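How a Robot Club Teaches a Robot to Clean a Table

Level: Grades 3 to 5

Some schools have a chess club. Some have a soccer club. Brundevstead School has a robot club. It meets after school in the science room, and this year the students are working on one big project. They want a robot arm to clean up after lunch.

The arm is named Xia. The students picked the name by voting. Xia can bend in six places, a little like your arm bends at the shoulder, elbow and wrist. At the end of the arm is a part called a gripper.

What is a gripper?

A gripper is a robot's hand. Most grippers don't have five fingers. Many have just two, and they open and close like a clothespin. Two fingers are enough to pick up a cup, a block or a sponge.

A motor makes the fingers move. The motor needs electricity, and it also needs messages from the computer that tell it when to open and when to close. Both of these travel through cables. If a cable comes loose, the gripper stops working, so the students check the cables before they turn Xia on.

How does the robot know what to do?

A robot doesn't know what a table is. It doesn't know what a crumb is, either. Somebody has to teach it.

One way is to write a list of steps. Move left. Go down. Close the gripper. This works well when everything is in the same place every time. It doesn't work so well with crumbs, which can land anywhere.

The Brundevstead club uses a different way. A student moves the arm by hand and does the job while the computer saves everything. It saves where the arm was and what the camera saw. Each turn like this is called a demonstration, or demo for short. Then the student does it again, and again, and again. The club has saved 1,436 demos so far.

After that, a computer program named Stedow studies the demos. It looks for patterns. When there is a dark speck in the picture, which way did the arm go? After enough practice, Stedow can try to steer the arm on its own.

A camera near the hand

Xia has a small camera close to its gripper. When the arm moves, the camera moves too. If the arm tips to one side, the table looks tipped in the picture. Things that are very close to the camera can look big and blurry.

To see how this works, make a fist and hold one eye close to your wrist. Your fist takes up a lot of your view. Now look past it at your desk. Small things on the desk can be hard to find!

A robot has some other problems that you don't have. A shadow can look like a dirty spot. A scratch can look like a hair. A shiny patch of light can hide what is under it. The students move the lights between demos so that Stedow learns about shadows, too.

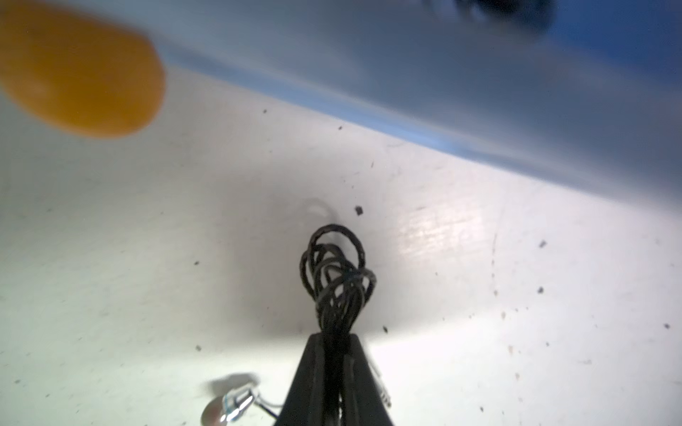 Looking past the black gripper and its coiled cable. The small dark specks are on the white surface.

Did it work?

The club tests Xia on the last meeting of each month. In January, the students ran 68 tests. Xia did best when the crumbs were far apart. It had trouble near the edge of the table, and twice it tried to pick up a shadow.

The students wrote down every mistake. Next they will save more demos near the edges. They will also get ready for the Jurlow Robot Fair, where school clubs show their projects to families.

Words to know

Cable: a covered wire or bundle of wires that carries power or messages.
Demo: one turn of showing a robot how to do a job.
Gripper: the part of a robot that holds things.
Motor: a machine that makes something move.

Try it yourself

Put ten dry beans on a tray. Close one eye and pick up the beans with kitchen tongs. Then tip the tray a little and try again. Which way was harder?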